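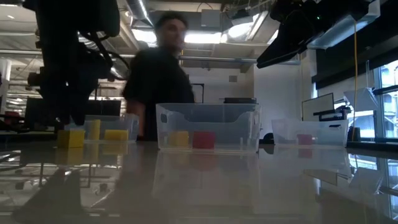
Mallthorpe Reading and Numbers Project
Second progress report to the Drindwood Fund
January 16, 2018
Prepared by Salim Biwott

1. Period of this report

This report covers the autumn term. The first report described the preparation, so I do not repeat it here.

2. Evening classes

We now have 90 adults registered in the evening classes, in two locations, Mallthorpe and Citon. The Citon group was slow to begin. The room which was promised to us had no heating until the sixth week, and several learners stopped to come. Atif Kiani telephoned each of them after the heating was repaired, and 13 have returned to the class.

In Mallthorpe the beginner group became too large for one teacher. We divided it in two, according to the reading level and not according to the age. Some learners were unhappy with this at first, as they had wished to stay with their friends or cousins. We allowed three of them to change.

3. Books and materials

We bought 18 sets of the graded readers. The number workbooks came late and with pages missing in the chapter on fractions. The supplier has agreed to replace them, but we still wait. In the meantime the teachers make copies, and this explains the higher cost for paper in the attached table.

4. Money

The amount not spent at the end of the term is $1,642. Most of it was planned for transport to Were, where the class did not open yet. We ask your permission to keep this amount for the same purpose in the next term.

5. Difficulties

Attendance falls in the weeks when the packing plant gives extra shifts. We tried to move one lesson to an earlier hour, with a small improvement only. We would be glad for advice from other projects which you support.

6. Next steps

The class in Were should open in March, if the lease is signed. Atif will visit the owner again to discuss the deposit. The reading test for the Mallthorpe groups will be given in the same month, and the results will be sent to you with the third report.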